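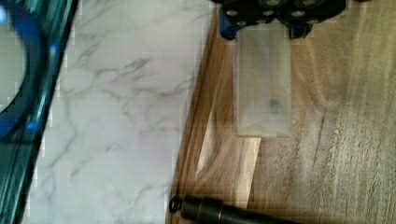 Ebere Obi wrote back at 7.40 to say the spoke tension numbers from the Garimell rims can't be compared with last season's until we settle which gauge chart we're using, and that she would like the drive side re-read before anybody orders more nipples.

Fair enough. Re-read the drive side on wheel 2 this morning using the chart that came with the gauge, not the photocopy on the wall. Readings moved up slightly across the board. The spread between highest and lowest is unchanged, so the build is even and only the absolute figure was off. Photocopy taken down.

August, wheel build log, continued

Rims: Garimell, alloy, second carton. Joint is better finished than on the first carton. One rim set aside with a burr at the valve hole, cleaned up with a round file, returned to stock and marked on the inside of the rim bed with a paint pen.

Hubs: Hijazi rear, sealed bearing. Axle play on one unit as received. Backed off the lock nut, reset preload, play gone, slight drag with the axle turned by hand. Will check again after the wheel has been ridden. If the drag is still there I'll pull the bearings and measure the spacer, which I suspect is short.

Spokes: cut and threaded in house. Thread roller was leaving a shallow first turn. Fredy Huamán shimmed the head and ran 11 test pieces, all took a nipple to full depth by finger. He has left the shim in and written its thickness on the machine. 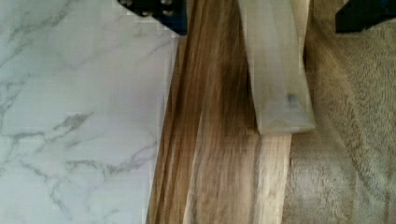 Grey veining against the timber edge, mid-August.

Stress relief. Tried two methods on otherwise identical rears. Wheel 1 by squeezing parallel pairs by hand, four passes. Wheel 2 by side loading on the bench with the axle end in a block, both sides. Wheel 2 needed less correction afterwards, but I had also brought it up to tension in smaller steps, so the comparison is not clean. Repeat with the same tensioning sequence on both.

Lateral true on both is inside our limit. Radial on wheel 1 has a low spot at the joint that I can't pull out without overloading the neighbouring spokes. Left it. Dish checked from both sides and centred.

Pricing. Gromby quoted on 300 rims and again on 1000. The larger order brings the unit price down, but we'd be storing cartons through the winter and the centre aisle is already narrow. Ebere favours the smaller lot. So do I, unless Wellalholm confirms the touring wheels, in which case we'd use the lot before it became a nuisance. Asked Gromby whether they will hold the price on a split delivery. No answer yet. 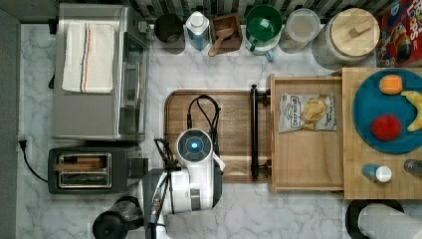 If they do agree to a split, the first delivery should be all 32 hole. The 36 hole stock will carry us for the present and the touring drawings may still change the drilling. Fredy wants the carton labels to show the effective rim diameter as well as the nominal size. I agree, and have added it to the enquiry.

Outstanding:
Re-read the non-drive side on wheel 2, same chart.
Zero the dial on the truing stand. It was sitting off centre at 4 pm and I don't know since when.
Send Ebere the corrected tension sheet with the old column struck through but legible.
Order spoke prep, the small bottle. The current one has thickened.
Ask Hijazi for the spacer drawing.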